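Who is talking? Narrators in Wuthering Heights
November
By Anum Bajwa, with Yasir Tarar
4 min read

Our question was simple to write down and a pain to answer. At any given point in Wuthering Heights, whose words are we reading? Lockwood writes it all down, fine. But most of it he got from Nelly Dean, and she got parts of it from other people. Letters too.

We read the first 14 chapters closely and skimmed the rest for comparison. Every time the speaker changed in a way that mattered we made an entry in Inby (the note program from the Niltis reading room). Final total 111 entries. Yasir did the odd chapters, I did the even ones, then we swapped. 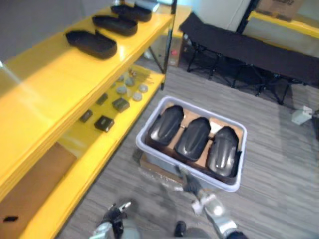 Yellow shelving with black trays on top, white bin on the carpet.

First problem - what counts as a change? Ordinary dialog we left out. If Nelly quotes Heathcliff for one line, no entry. If she lets him go on and tell a whole episode, entry. Best case is chapter 6, where he comes back from Thrushcross Grange without Catherine and tells Nelly what happened there. So that's Heathcliff inside Nelly inside Lockwood. Three layers and he's still a boy at that point.

Chapter 13 is the other big one. Isabella's letter takes up most of it, and Nelly says she will read it out. We argued over wether a letter is more reliable than a spoken story. Yasir says yes, it was written soon after the events. I say Isabella is miserable and wants somebody to blame.
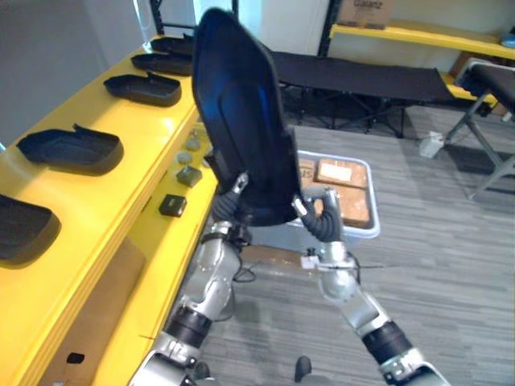

Nelly was harder. She keeps saying she is being fair and then she isn't. Chapter 9 is where I stopped trusting her. Catherine is explaining why she'll marry Edgar, Nelly notices that Heathcliff is in the room listening, and she doesn't tell Catherine until he's gone. She reports this herself, quite calmly. We tagged it "narrator also to blame" and it became our most used tag.

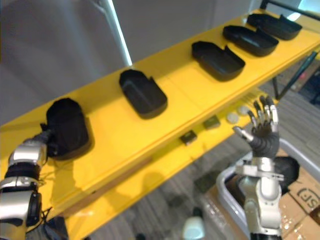
Second problem, the layers all sound alike. Joseph has his dialect, but Isabella, Nelly and Lockwood write or speak in long tidy sentences and you forget who has hold of the story. Think of the five black trays spaced along that yellow shelf, same basic shape, and the one on the left bulkier and softer in outline than the others. Lockwood is the bulky one for us. He's nearest to the reader and he blurs what is behind him. After chapter 3, with the diary and the dream, he mostly goes quiet, so it's easy to miss that he's still there choosing what to keep.

We also tried a small reading test. 12 classmates, one passage of 400 words from chapter 6, no title, no chapter number. They had to name the speaker. Most said Nelly. Two said "some narrator". Only Hannah's group had read the book before so the results are shakey and we don't want to lean on them.

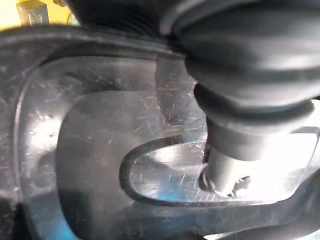 What we'd change: agree on the tags first. Ours grew as we went, and chapters 1 to 5 had to be redone. Also the second half needs the same close reading, mainly Zillah's part in chapter 30, which we only skimmed. Yasir wants to add the younger Cathy's account of her visits to the Heights (chapter 24). Entries are saved under both our names, the tag list is on the last sheet.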